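About Sallex Physics Workshop

Who we are

Sallex Physics Workshop is a small teaching company that runs hands-on physics sessions for middle and high schools, plus evening classes for adults who want to pick the subject up again. We cover heat, sound, electricity and magnetism, and simple mechanics. Most of our work takes place in school classrooms during the regular day. The rest happens at our own teaching room on Lei Street, where we also build and store the equipment.

We are not a tutoring agency and we don't prepare students for any particular test. Teachers usually book us when they reach a topic that needs apparatus they don't have, or that takes too long to set up between periods.

How we started

Diarmuid Tully taught high school physics before he started Sallex. He had a set of homemade demonstration equipment that other teachers kept asking to borrow, mostly for the unit on static electricity. At first he lent it out in a plastic tub with a page of instructions. The tub came back with parts missing often enough that he began going along with it. Within a year he was visiting three schools a month, and the year after that he left his teaching job to do it full time.

Yuzhen Xu joined when the company took on the electricity and magnetism sessions. She had been a lab technician and rebuilt nearly all of the original equipment, including the hand-cranked generator that is still the most requested item we own. Ridwan Kusuma teaches sound and waves and runs the adult classes. Iddrisu Ofori handles bookings, transportation and the equipment list, and he is the person you will talk to if you call the office.

What we teach

Our sessions last 80 minutes, which fits a double period in most of the schools we visit. A shorter version is possible for some topics, but we will tell you what has to be dropped. The full set at present is:

Static electricity. Charging by friction, attraction and repulsion, the electroscope, sparks and grounding.

Current and circuits. Series and parallel, resistance, measuring with a multimeter.

Magnets and motors. Field lines with iron filings, electromagnets, building a simple motor.

Heat transfer. Conduction, convection and radiation, insulation, cooling curves.

Sound. Frequency, pitch, resonance, the speed of sound measured across a playground.

Forces and motion. Carts, ramps, friction and momentum.

Each session has a written plan that we send ahead of time. It lists what the students need to know already, what they will do, and which parts can be skipped if the bell schedule changes. Teachers are free to copy the plan and use it again without us.

How a session runs

We arrive 30 minutes before the start to set up. Students work in groups of 3 where possible, as we have found that in groups of four or more somebody ends up watching. Each group gets its own tray of equipment and a results sheet. The instructor gives a short demonstration, and then the students take over. The regular teacher stays in the room throughout.

We ask students to write down a prediction before each experiment. The prediction isn't graded. In the static electricity session, for example, groups are given a box of different materials and asked to put them in order, from the one most likely to give up electrons to the one most likely to take them. They then rub pairs together and test each one with the electroscope. The orders never match perfectly from group to group, and the discussion afterward covers humidity, dirty surfaces and how hard people rub.

Humidity is a real problem for this session. We bring a hygrometer and a small dehumidifier, and if the reading in the room is too high we may ask to swap the topic for another one on the day. From October to April there is rarely any trouble.

The rooms and the equipment

Our teaching room seats a full class and has a darkened area at the back for work with sparks and discharge tubes. Behind it is the workshop, where Yuzhen does repairs on Wednesday and where new apparatus is tested before it goes out. We keep 122 items on the equipment list. Anything that plugs into the wall is inspected before each term.
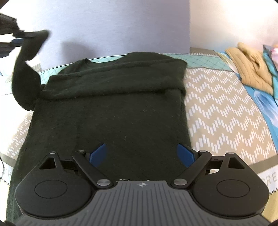 Some of the equipment can be rented by schools that want to run a topic on their own. The electroscopes, the motor kits and the resonance tubes are available this way, for up to two weeks at a time. The generator is not rented out. Replacement leads and bulbs are included with every kit, and we don't charge for normal breakage.

Adult classes

The evening classes began when parents asked for them. They meet at 7 p.m. in the Lei Street room and run for eight weeks. No math beyond basic algebra is needed, and Ridwan goes over that in the first week for anyone who wants it. The class covers electricity in the first half and sound in the second. Places are limited to 12 so that everybody has bench space. There is a waiting list for most courses, and Iddrisu will add your name if you ask him.

Schools we work with

We have visited more than 100 schools since the company began, and many book the same sessions each year. Venden Middle School has taken the full set for its eighth grade and lets us try out new material there before we offer it elsewhere. Zihan Xie, who heads the science department at Venden, reads our session plans before they are sent out and has rewritten several of them.

Prices and booking

The price depends on the topic, the number of classes in the day and the distance we have to travel. A booking for a full day costs less per class than a single session. Public schools that have not used us before get a reduced rate on the first visit. Please book at least four weeks ahead for a school visit and two weeks ahead for rented equipment. The office is open from 8:30 a.m. to 4 p.m. on school days, and messages left outside those hours are answered the next working day.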